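Rovix Sheeter Guide
Section 7: Laminating dough for puff pastry and croissants
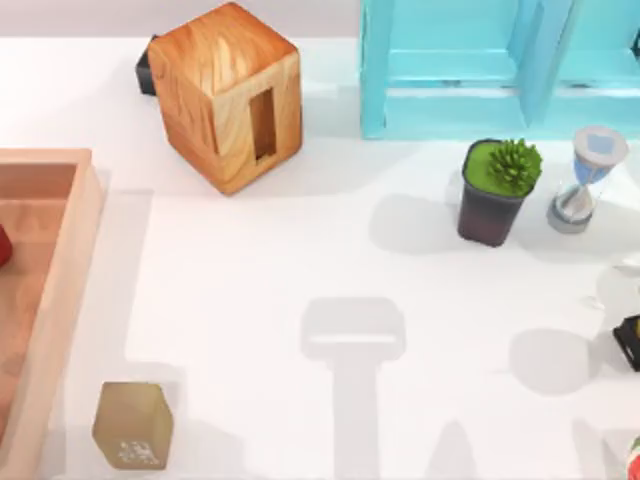 How cold should the butter be before it goes into the dough?
Cold enough to hold its shape, soft enough to bend without cracking. Butter and dough should feel equally firm when pressed with a finger.

Before you start
Set the sheeter on a level worktop and lock both feet. Fit the smooth rollers. The ridged rollers are for pasta and will tear the dough.

7.1 Making the butter block
1. Weigh 300 g of unsalted butter and place it between two sheets of baking paper.
2. Beat it flat with a rolling pin and square off the edges.
3. Chill until firm, then test that it bends.

7.2 Enclosing the butter
1. Roll the rested dough by hand to twice the length of the butter block.
2. Lay the butter on one half. Fold the other half over.
3. Pinch the three open sides shut. Brush off loose flour.

Note: Trapped air shows as a blister during rolling. Prick it with a fine skewer and press flat.

7.3 Rolling and folding
1. Open the roller gap to its widest setting.
2. Feed the dough in with the folded edge to one side.
3. Close the gap one step and pass the dough through again. Repeat until it measures 7 mm thick.
4. Fold in three, like a letter. Wrap and chill until firm.
5. Turn the dough a quarter turn and repeat steps 1 to 4 until you have made 3 folds in all.

Caution: Do not close the gap by more than one step at a time. The butter will break into pieces and the layers will be lost.

Caution: Keep fingers, sleeves and apron strings clear of the rollers. Switch off and unplug before scraping off stuck dough.

7.4 Storing
Wrapped dough may be frozen flat after the last fold. Thaw overnight in the fridge before the final rolling.

For replacement scrapers, see the Arier parts list in Section 9.

Text: Seon-mi Pyo. Revised Jul 5, 2026.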